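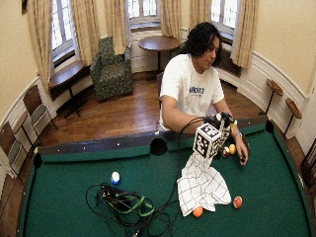

How to record a chore by hand so a robot can learn it

Clearing up is a good first test of whether a machine is ready for housework. Gathering balls on a pool table, folding a cloth and putting things back in a cupboard are all jobs a child can do, and all of them are still hard for a robot. The usual way in is to have a person do the job while holding a sensor rig, then train on the recordings. These notes cover how to set up and record a session of that kind in an ordinary room.

They assume you already have a handheld rig with a marker cube fixed to it, a second fixed camera that can see the cube, and a computer to store the data. The folder names are the ones we use on Dosia, our recording software. Change them to suit.

1. Pick one chore and write it down

Write the chore as a single sentence with a clear finish. "Tidy the table" is no use. "Put every ball into the nearest pocket and leave the cloth flat in the middle" can be checked by anyone. If two people read the sentence and would stop at different points, rewrite it.

Rigid objects are the easier start. Balls roll, but they keep their shape. Cloth is much harder, as it hardly ever lands the same way twice, and a model that has only seen a flat cloth will be lost with a crumpled one. If your chore has both, record them apart first and together later.

2. Place the fixed camera

Mount it so that it sees the whole work surface and the person's hands at full reach. A wide lens helps, though straight edges will look bowed until you have corrected for it. Do the lens correction before anything else and save it with the session.

Check the windows. Strong daylight behind the operator can wash out the black squares on the cube. Half-drawn curtains are usually enough. Lock the exposure once you are happy with it, or it will drift as clouds pass.

3. Check the cube

Turn the rig slowly through every angle you expect to use and watch the tracking view. At least two faces of the cube should be found at all times. If tracking drops out, look for these:

- a thumb or sleeve over one face
- glare on a marker
- a marker lifting at the corner
- another printed pattern in view that confuses the detector

A cloth with a printed grid can be handy for judging how far things have moved, but test it with the detector running. Dark lines on white are what the software is looking for.

4. Sort out the cables

Give the rig's cable enough slack to reach the far side of the work surface, then tie up the rest with straps. Let it hang away from the hand that does the work. A cable that drags across the table will move objects, and the model will learn from that too.

5. Record

Start with the rig still for two seconds, do the chore at a steady pace, then hold still again. Keep going after small slips. A ball missed and picked up at the second try is worth having – a robot will miss plenty, and it needs to have seen a recovery. Throw out a take only if tracking was lost or somebody walked through.

Move the objects between takes. We ask for 240 takes per chore, with the start positions changed each time and the operator changed every 28. Laurier Melnyk wrote our shuffle list after we found that left to ourselves we all put things down in the same few spots.

6. Label and store

Mark each take as finished, part finished or failed, using the sentence from step 1. Do it the same day. Put the lens correction, the raw video and the cube track in one folder and copy it to a second disk before you clear the rig.

So can machines do the chore yet?

In a room they have been trained in, with hard objects and good light, sometimes. Our Jument arm will pick up and place balls well enough to leave running while you sit in the room with it. With cloth it still needs help more often than not, and moving it to another room sets it back a long way. We would not plan a shop floor around it. More recordings from more rooms have helped more than any change to the arm, so if you have the choice, spend the next session somewhere new.

Filed under: Robots at Home, Guides

Related
Setting up a Fuentealba mount on a low ceiling
Drikance gripper pads: when to change them
Why towels are harder than plates
Correcting a wide lens in Dosia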